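Plimville in September: a day among the toys, blocks and baskets

I've wanted to get to the Ostora open house for years, and this September I finally drove the 183 miles to Plimville and did it. Ostora makes and sells simple play things (balls, blocks, baskets, that kind of stuff) out of an old feed store on Ueda Street, and once a year they open the back rooms to anybody who signs up. Tickets were capped at 100 and I got mine with a day to spare!

We started with the green ball, the one on the cover of the catalog. I had always pictured it brighter, but up against a white wall it's a really deep green. 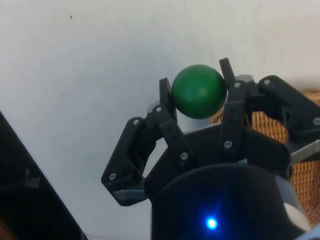 Shigeru Kuroda
Contributing writer, shops and makers

Doors opened at 9 and there was already a line past the bakery. Coffee was free, the donuts were gone by 9:20, and I'm still a little sore about that. Sadao Iwasaki took our group around. He's been with Ostora since it was a mail-order business and he talks fast, so I missed half of what he said about paint, but I did write down that their first catalog went out to 936 homes.

The part I liked best was the tidy-up table. White cloth, a few pieces in plain shapes, and a basket to put them in. I'm a sucker for a good basket and this one is lovely, shallow with sides that slope out, the kind you could leave on a coffee table and not mind. I asked the price. It's $26, and yes, one came home with me. 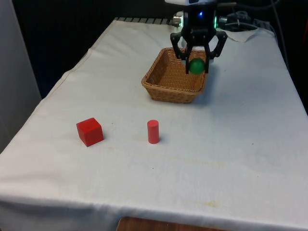 Green ball over the wicker basket, with the red cube and cylinder still out on the cloth.

After that we had lunch across the street at Zusero (get the noodle soup, skip the salad) and then an hour in the shop, which is tiny and gets hot. Bring cash for the seconds bin, the card reader there was down all afternoon. Parking behind the church is free until 4.

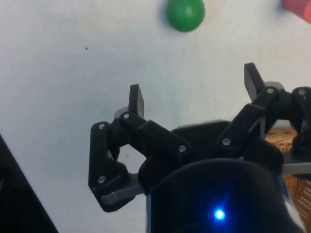
Do I need to sign up ahead for the open house?
Sign up at the shop counter or by mail before the end of August. They don't sell tickets at the door.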